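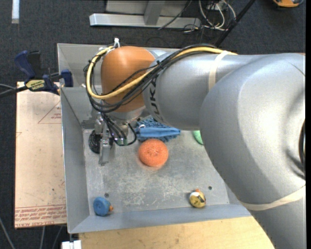

Photo: Seema Tiwari / Tirkdale

Hi, I'm Seema Tiwari, and I run Tirkdale, a small shop that makes and looks after sheet-metal bins for factories. If you've ever leaned over one to fish out the last few castings, you already know why I care so much about sloping walls!

I started out at Vernier, in the parts store, where I spent far too much of my day with my head in a deep square box. Everything ended up in the corners. When I left I rented half a unit on Rana Street, bought a used folding brake, and made 2 bins for a bracket shop down the road. They wanted flat bottoms, sides that slide the parts down to the middle, and a rim you can run your sleeve along without ripping it. We still build them that way.

Our most popular model is the Tralora, which is 800 mm across the top. We've sold 529 of them so far, and 74 have come back to us for a new floor panel (we're happy to do that, just call first).

People ask me about scratches a lot. Our bins go out plain gray, and the floor marks up with use, mostly through the center. I like a bin that looks worked in - scuffs are fine, dents you can catch a part on are not. If yours has one of those, send me a picture and I'll tell you if it's worth fixing.

We moved to a bigger unit last April, so there's finally space for visitors and a decent coffee maker. Come by, bring a handful of your parts, and we'll tip them into a few different bins and see how they settle. It's my favorite part of the job - and it's pretty loud.

Page updated 13/02/2020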